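Stop Calling It a Bad Pick

May 7, 2018

When a robot drops a box in a warehouse, everyone agrees on what happened. The box is on the floor. When a robot damages a circuit board, the arm can finish its motion, report success and move on to the next job. I think most of us who build automation for computer repair and recycling have been too relaxed about that second kind of failure, and I include myself.

At Horkcombe we work on taking processors and memory out of used desktop machines so the parts can be tested and sold again. It is close work. The part that matters is small, the fingers are big by comparison, and everything next to the part is also worth money.
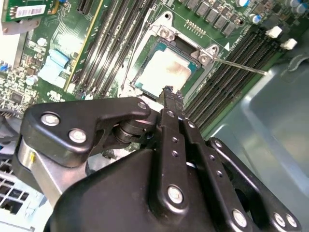 Fingertip at the lower edge of the processor, retention lever at right.

Last October we had a fault that took us nine days to understand. The arm was closing on the edge of a processor a little lower than it had been taught to. It still lifted the part, so the log showed a good pick. On the test bench, three boards from that batch had bent contacts in the socket. A bent contact is hard to see even when you are looking for one, and we were not looking, because the software had told us all was well.

The cause was dull. Somebody had changed the fingertip pads, the new ones were thicker, and the tool length in the program stayed the same. There was no crash and no alarm. The force limit had been set high months earlier to stop nuisance trips, so it never tripped at all.

I have heard that story called a calibration error, and in our own report it was called a bad pick. Both names make it sound smaller than it was. A machine pressed on something harder than we thought it was pressing, and we had turned down the one signal that would have told us. If the thing under the fingers had been a hand, we would have called it a safety matter and stopped work the same morning.
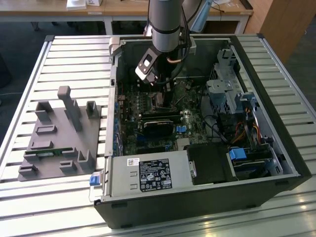
The force limit is not a nuisance

Every shop I know has a force limit that somebody raised on a busy afternoon. The arm stops five times before lunch, a person has to walk over and clear it each time, and raising the number makes the problem go away. We did it, and the people at Bakos told me they did the same on their Witano line.

My view is that a limit should be treated like a guard on a saw. You can change it, but you write down who changed it, what the old value was and when it will be looked at again. A stop is a piece of information. If the arm stops five times in a morning, then it is touching something five times in a morning, and you want to know what.

The inside of a desktop case makes this worse. There are cables, metal edges and a drive cage near the path of the arm, and no two used machines have their wires lying the same way. A program that cleared everything on one tower may drag a cable on the next.
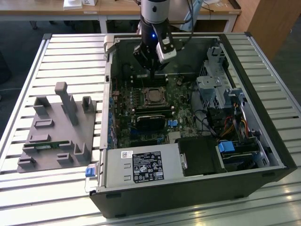 The gripper above the board, with the tower on its side and the gray parts fixture to the left.

Some people answer that vision will fix it. Better cameras do help, and we use them. But a camera looks at the top of the part, and our trouble was underneath it. A picture of a processor in its socket tells you nothing about the contacts below. You have to take the part out and inspect the socket under magnification, and that costs time that no one put in the schedule.
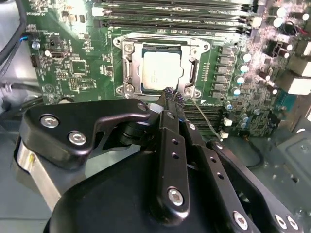 What I would change

First, check the tool length every time anything on the gripper is touched, including the pads. Ours takes seven minutes. We used to do it once a week.

Second, stop letting the robot grade its own work. "Part in gripper" should not be logged as "job done." The job is done when the part and the board it came from have both been inspected. Hollar, who buys our tested boards, asked for this a year before we agreed to it, and they were right.

Third, report the near misses. A light scrape on a heat spreader that still passes its test is worth a line in the log. We had several of those before the October fault and did not write any of them down, so when we went back to find out when the problem began, we had to guess.

None of this is expensive. It does slow the line, and I expect to keep having that argument with the people who set our daily targets.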